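How I Finally Sorted Eleven Years of Household Paper

February 17, 2023

I put this off all through January, and then the insurance company wanted a boiler receipt and I spent a whole evening on the floor of the hall closet looking for it. (It was inside a cookbook.) So I took a weekend and did the lot, and a few of you asked me to write up how, so let's go.

What you need: a table you can leave messy overnight, a pencil, sticky notes, a bag for shredding, and whatever you plan to keep the paper in. Don't buy the storage first! I did that once and ended up with a stack of very pretty folders in the wrong size.

Step 1. Get it all in one place

Go around the house with a laundry basket and grab every bit of paper that isn't a book or a drawing by a child. Kitchen drawer, glove compartment, coat pockets, the pile by the microwave. Don't read anything yet. I sat down with an old letter from my landlord in Illville and lost half an hour being annoyed at him all over again.

Step 2. Sort fast and rough

Make big piles: home, car, money, health, people, no idea. I had 8 piles in the end because the dog needed his own. If you can't place a sheet in a few seconds it goes in "no idea" and you move on. You'll come back to that pile at the end when you're in the swing of it, and most of it will be junk anyway.

Unfold everything as you go and pull the staples out of anything you might want to scan. Envelopes go straight in the recycling, unless the postmark matters for some reason. 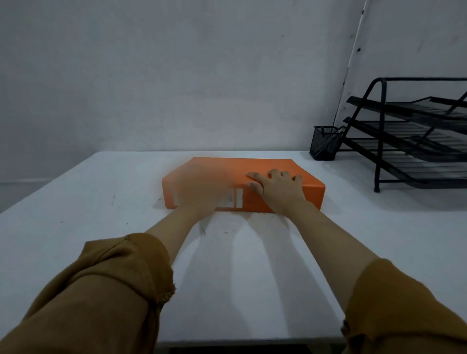

Step 3. Thin the piles

Now you can read. Manuals for things you no longer own, out. Bank statements you can get online, into the shredding bag once you've checked you really can log in. I threw out 67 takeout menus and expired coupons, and I'm a little proud of that number. Tax papers I keep for longer than I probably need to. Check the rules where you live before you toss those, please, and don't take my word for it.

Step 4. Put it away by how often you'll want it

My friend Jolanta Czarnecka talked me out of filing by date and I'm so glad she did. Stuff you reach for every month goes in front, stuff you reach for once a year goes behind it, and the deeds and certificates go somewhere else entirely, up high and dry. Write the labels in pencil for the first few weeks, you're going to change your mind. I had "Car" and "Car insurance" in two different places until Wednesday.

Step 5. One tray, once a month

New mail goes in a single tray by the door. On the first Sunday I empty it with a coffee, and it takes me as long as the coffee does. If the tray overflows before then, throw out the catalogs and carry on.

The boiler receipt is under "Home", second divider, by the way. I've gone and looked at it twice.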